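News from the allotments, 7 Apr 2018

Well, what a slow start to the year it has been! Those of you who braved the plots in February will remember the ground being like iron one day and porridge the next, and I know several people lost their early broad beans altogether. Mine sulked for weeks and have only now decided to put on a bit of growth, so please don't dig yours up just yet if there's any green left on them at all.

The seed order from Volto has come in and is waiting in the hut, sorted by plot number. We were a little short on the yellow courgettes, so anyone who asked for 2 packets has been given one, and the difference will come off your bill. The onion sets went down very well last year and we ordered 500 this time, which I'm told is still not enough (you are a greedy lot, and I include myself in that).

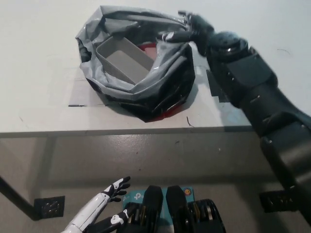

Potatoes next, as I've been asked about them at the gate more than anything else. My own feeling is that the earlies can go in now, provided you're ready to earth them up when the shoots show – a cold night can still catch you out well into spring. Maincrops can happily wait a fortnight.

Rents are due by the end of the month and stay at £39 for a full plot. Please put your plot number on the envelope, as last year we had three with nothing on them at all and it took me until June to work out whose they were.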